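"We were rubbish in the air and everybody knew it"

May 24, 2018

The captain of Edgate has ten minutes. She says so twice. There's a bus at quarter past and she isn't missing it, not after last time, so we do this on the wall outside the ground with her boots in a carrier bag and her hair still wet from the shower.

Season's over. Edgate stayed up by a point. Women's county second tier, for those who don't follow it, and plenty don't, though gates were up a bit.

So, relief?

"Tired. Ask me in a week. I slept till eleven the day after and then I went and played five-a-side, so I can't be that tired. But yes, relief. My mum cried. I didn't, I was looking for my shin pads."

She's a centre half, been at the club since under-twelves. Left once, went to Caremmont for a season, came back. We get on to that quick because she brings it up herself.

"Caremmont was a proper set-up. Two pitches, physio every session, food after. I played 3 games. Three! The rest of the time I was carrying the bibs out. They were fine with me, I've no complaint, they had better players than me in my position. But you get to January and you've not had a tackle since the clocks went back and you think, what am I doing with my Sundays."

And Edgate rang?

"I rang them. Bit embarassing. I'd told everyone I was off to better things. The manager just said training's at seven, bring your own water."

Back then they were bottom. Four points off safety with a goal difference you wouldn't want read out. The trouble was set pieces, mainly corners. She laughs when I say it.

"We were rubbish in the air and everybody knew it. Teams were putting it out for corners on purpose, I swear. You'd see their bench get up. We'd tried zonal, we'd tried man for man, we'd tried shouting. I think the worst was Fujimoto at home, where they had two off the same corner routine inside ten minutes, same girl, same run, and I was the one stood next to her both times."

Fujimoto, the works side, went on to win the league at a canter. Only lost twice. One of the two was the return against Edgate in the spring, which we'll get to.

What changed, then?

"Honest answer, we got one good keeper and stopped being scared. She came in from futsal, hadn't played elevens in years. First session she came for everything. Absolutely everything, flattened me, flattened the left back. Manager said leave her, she'll calm down. She never calmed down. But you knew where you were with her. If she shouts, you duck."

They also moved her. She'd been marking the biggest player every week and losing. The coach put her on the near post instead and told her to attack the ball.

"I'm not tall. People see centre half and think I must be tall. I've got a decent leap and I'm stubborn. On the near post I only had one job, and I can do one job."

Goals let in from corners after the change: she thinks two. The club secretary later says four. Either way.

The return with Fujimoto, then. Cutemov Park, biggest crowd Edgate have played in front of, 268 on the gate.

"I could hear people. Usually you hear a dog and somebody's dad. I came out and there was noise and I thought, oh no. First five minutes I kicked it out of play twice with nobody near me."

The winner came on 62 minutes. Long throw, flick, scramble, in off somebody's knee. It's been given to the left winger. The captain isn't having it.

"It was my flick. I'm not saying it was my goal. I'm saying it was my flick and I'd like it in writing."

There, in writing.

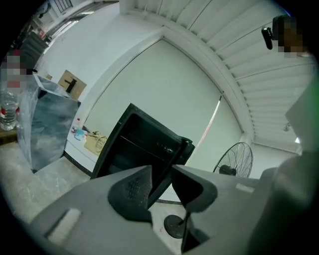
After that it was half an hour of standing on the edge of their own box. She remembers hardly any of it. Remembers cramp. Remembers the Fujimoto number nine asking her how long was left, very politely, and her saying she hadn't a clue, and both of them going up for the next one.

"She's a nice girl, that nine. She elbowed me in the ear straight after. But a nice girl."

Money's the next thing. Edgate need some 2,000 pounds before the new season just to keep the pitch they've got, the rent's gone up and the floodlights are on a meter. Players pay subs. There's talk of sharing with the men's side, which she has views on and then asks me not to print most of them.

"I'll say this much. We finished higher than they did. Put that. They get the first slot on the grass and we get what's left after, it's a bog by the time we're on it. I'd like one season where we go first. Just see how they like it."

Would she go back to a bigger club if one came in?

"No. Well. No. I'm thirty in the autumn, I've got a job, I've got a knee. I like it here. I like being shouted at by people I know."

The knee is the right one. It's been drained twice and she tapes it herself. She's meant to have it looked at over the summer and she has made the appointment, she says, or she's about to make the appointment.

Pre-season starts in July. The keeper's staying, the left winger's probably off to university and they could do with a striker, anyone reading, Tuesdays and Thursdays wouldn't be far wrong but check first. They lost two forwards to babies and one to Australia.

What about targets, top half?

"Don't. Last time somebody said top half we lost the first five. Get to Christmas with a full squad, that'll do me. And win a header at the far post, it doesn't even have to be me."

Bus is coming round the corner. She's off the wall before I've got the next question out, carrier bag in one hand, shouting something back about the flick.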